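Lunon Textiles has printed shirts for clubs, schools and staff teams since it opened its workshop in Chiang. In an interview given on 14/01/2020, production manager Léonie Langlois discussed how the company now handles group orders and where its fabric comes from.

The firm received 1,325 group orders last year. Of those, 289 were for organic cotton, up from 146 the year before. "Customers ask about the mill before they ask about the price," Langlois said. "We publish the name of the mill on every quote, and we will continue to do so."

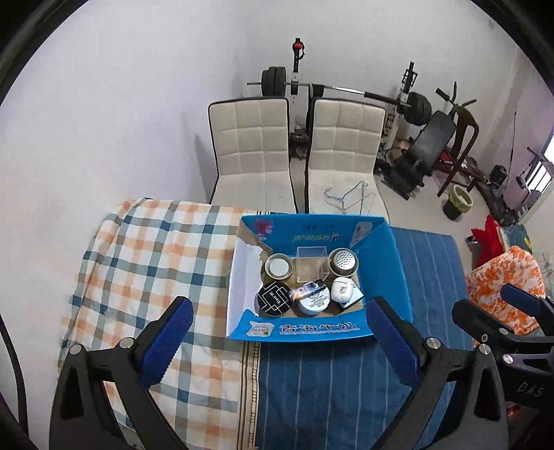 A blue cardboard box filled with small household items.

Orders placed through Ludo, the company's online design tool, are checked by hand before printing. Langlois said that most delays begin with artwork that is too small to enlarge cleanly. Her staff return such files with written notes – a step that adds one working day.

The company prints in water-based inks supplied by Cirix. "They take longer to cure on dark fabric," she said. "We tell clubs this when they order, so that the shirts are not promised for the wrong weekend."

The minimum order for custom-dyed shirts remains 120 pieces, a figure that smaller clubs have questioned.
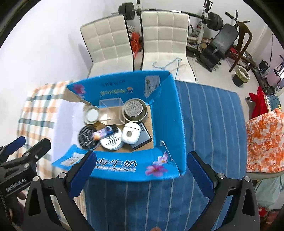
Ludo users have asked, in comments left on the order page, whether two clubs might share a dye lot and divide the cost. Langlois confirmed that this is permitted, provided both designs are approved on the same day and one club is named on the invoice.

New size charts for youth shirts will be issued by the end of January.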